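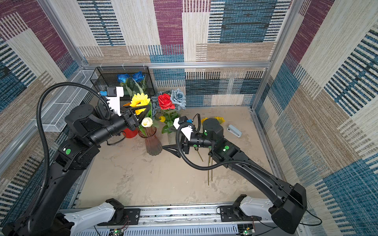
Woven panels in maroon, teal blue, cream and tan, with striped bands of dark blue and white threads.

Rustuline is a maker of outdoor and board sport clothing based in the coastal town of Sokora. It produces wetsuits, rash vests, board shorts and a small line of snow jackets, and is best known as the title sponsor of the Toprak Open, a surfing contest held each December.

History

The company takes its name from a canvas works opened in Sokora in 1871, which supplied sailcloth and deck covers to the local fishing fleet. Clothing was added much later, when the works began cutting shorts from leftover cotton duck for members of the town's surf club. The canvas business was eventually sold, and the new owners kept only the name and the harbor building.

Rustuline was later acquired by Zoviten, a sporting goods group, which moved wetsuit production to a larger plant inland. Design and repairs remained in Sokora.
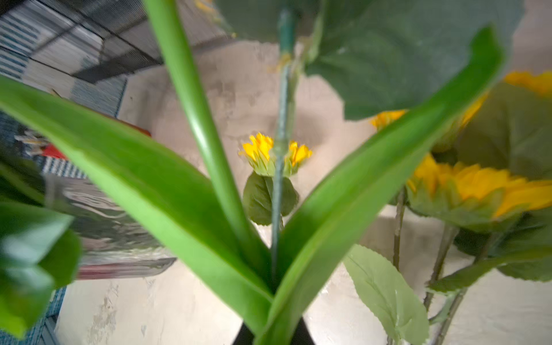 Sponsorship

The brand supports a team of 17 riders, most of them surfers, with 2 places reserved for snowboarders. Team members test sample suits during the winter and advise on fit and seam placement. Contracts usually run for a single season – a practice the company has kept under Zoviten ownership.

The Toprak Open is held at Toprak Point, a right-hand reef break north of the town. It includes shortboard and longboard divisions for men and women, with equal prize money in each. The most recent edition drew 1165 paying spectators on its final day. When the swell is too small, the contest moves to the harbor beach, where heats are shortened to suit the tide.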